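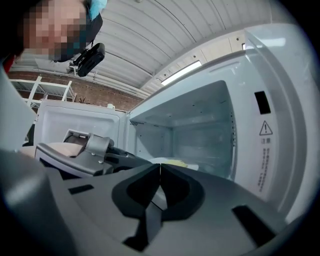 One reader wrote to me that her microwave still smelled of fish after she had wiped it three times, and she asked if she must buy a new one. I answered her no, and because other people have the same trouble, I put my whole method on this page.

I use it in my kitchen in Skoddale about every second week. It needs a lemon, a bowl, water and a soft cloth. No strong cleaner is necessary.

What you need

1 lemon, also an old one
A deep bowl which is safe for the microwave
250 ml of water
2 soft cloths
A wooden spoon or a toothpick

Step 1. Take out what is inside

Remove any plate with food and then the glass turntable, if your model has one. Wash the turntable in the sink with normal dish soap. If it is hot from cooking, let it cool first, or the glass can crack. Before you continue, read the warning label on your oven. Many have one at the front, near the door opening.

Step 2. Heat the lemon water

Cut the lemon in half, press the juice into the bowl and put the halves in too. Add the water and stand the wooden spoon or the toothpick in it, so that the water does not boil over suddenly. Heat on full power for 3 minutes. My Mamo is a weak machine and wants one minute more.

Step 3. Wait

Keep the door closed for 13 minutes. This is the part that people skip, and then they have to scrub. The steam must have time to make the old splashes soft. Take the bowl out with oven gloves.

Step 4. Wipe

Unplug the oven. Begin with the ceiling, then the walls, then the floor. Where there are small ventilation holes, use a cloth that is only a little damp and do not press water into them. Do not put a needle or a knife in the holes.

Step 5. The door

Grease likes to sit on the inner side of the door and along its edge. Wipe there with the second cloth and dry it well. A dirty edge can stop the door from closing properly.

If the smell stays

Leave a small dish of baking soda inside overnight with the door shut, and take it out before you cook again. After fish I do this always.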